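The carpet table, part three

Posted 13 December 2022

If you've been following along, you know I have a soft spot for tables that get used for everything. We have one at our place covered in dark teal-blue carpet, with rounded corners, and I get more mail about that table than about anything else on this site. So here's another page for the table people!

Quick background for anyone new. The top was bare board when we got it from Vasarley, and every cup set down on it went off like a drum. I bought a roll end of short pile carpet from the Manalo outlet for less than lunch would have cost me, and spent 2 evenings gluing and trimming it. The corners were the hard part. I had read that you cut little darts into the underside and pull, but I ended up warming the carpet with a hair dryer and easing it around with my thumbs - slow going, but I got there. Then I sat and looked at it for a while, which my family still brings up.

I went with the teal because the roll was there and because crumbs show up on it. That sounds like a bad thing, but I would much rather see them! A lint roller takes care of most of it, and in January I plan to give the whole top a proper going-over with the upholstery brush.

The folding screen is the other thing folks ask about. It has beige woven panels with wood strips in between, and it came from Tullell, where it had been marked down twice. I like it bent a little, with the ends coming forward around the table, so the whole corner turns into a small room of its own. It's lighter than it looks, too. I can shift it by myself, although it does like to walk if you only grab one side (ask me about the lamp).

As for what lands on the table, it's the usual parade. Paper cups, a drink bottle, some little box of something, a sheet of paper that was going to be a list. I keep meaning to put a tray out. I did buy one, from Aris, and it lives on top of the fridge holding batteries.

Measurements, since I get asked: the carpet piece I started with was 3 inches bigger than the top all the way around, and I was glad of every bit of it. Go for a short pile. Anything deeper and the cups won't stand up straight.

Cups, bottle and the screen behind
White paper cups, the bottle down on its side, and the woven panels at the back. The pile really does keep things from rolling off.
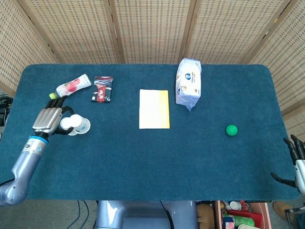

Tullell fan wrote that a carpet top is great until the first glass of juice goes over, and that after 10 years with one just like it the only thing that ever helped was blotting right away with a plain towel and leaving the soap in the cupboard.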